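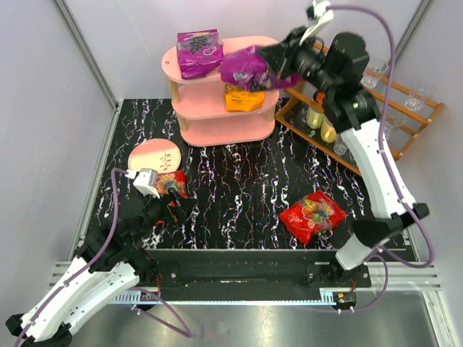

Written by the Kindside product support team
Updated October 19, 2026

Section 4: Setting up a snack shelf and payment reader

Follow this section after you have created your Kindside account and added at least one location. You will need the Drernell reader, the Brurnex power adapter that came with it, and a phone or tablet signed in as the location owner.

4.1 Choose the spot

1. Pick a place within reach of a wall outlet. The adapter cord must not cross a walkway.
2. Check the Wi-Fi signal on your phone where the reader will sit. Two bars or more is enough.
3. Put the shelf on a flat, level surface. An open tiered shelf works well for light items such as bagged snacks, and a small one with three tiers will fit on most tabletops. Heavy items like canned drinks should go in a cabinet or a refrigerator.
4. Leave a hand's width of space between the shelf and the reader so customers can tap a card without knocking items over.

CAUTION: Do not place the reader on top of a refrigerator, microwave, or heater. Heat shortens battery life and can stop the reader from charging.

4.2 Connect the reader

1. Plug the adapter into the wall, then into the port on the back of the reader. The light turns amber.
2. Wait for the light to blink. On first use this can take a few minutes.
3. In the app, open Locations, choose your location, and tap Add Reader.
4. Enter the pairing code shown on the reader. If you are asked for a region code as well, enter 479.
5. Choose your Wi-Fi network and type the password. The light turns green when the reader is online.

Note: The reader does not work with networks that open a sign-in page. If your building uses one, ask for a device network – most offices have one for printers.

4.3 Add your items

1. Tap Items, then New Item.
2. Type the name as it appears on the package. If you sell the same brand in more than one flavor, make a separate item for each flavor. Otherwise your counts will be wrong at the end of the month.
3. Enter the price, including tax if your state taxes it.
4. Enter the number you are putting out, not the number in the case.
5. Enter the earliest best-by date in the batch. The app reminds you 13 days before that date.
6. Tap Save.

You can also import a list from a spreadsheet. See Section 7 for the column headings. One location can hold up to 2,000 items.

4.4 Stock the shelf

1. Put older stock at the front and new stock behind it.
2. Keep each item on one tier. Customers look for things where they found them last time.
3. Stand price cards where they can be read without moving anything.
4. Check that every bag is sealed. Remove any that are open or torn and record them under Waste.

Allergen information is on the package, so do not sell items out of their original wrapping. If you split a multipack, check that each inner bag carries a full label. Many are marked as not for individual sale.

4.5 Make a test sale

1. Tap Test Sale in the app.
2. Choose an item and hold a card against the reader until it beeps.
3. Open Sales and look for the entry. It should be marked TEST.

Test sales are not charged and are deleted after 24 hours. If no entry shows up, unplug the reader, plug it in again, and repeat step 2.

Note: Readers using the older Raju firmware beep twice. Update these from the Settings page before you take real payments. Support for Raju firmware ends in December.

Next: Section 5, Counting stock and fixing differences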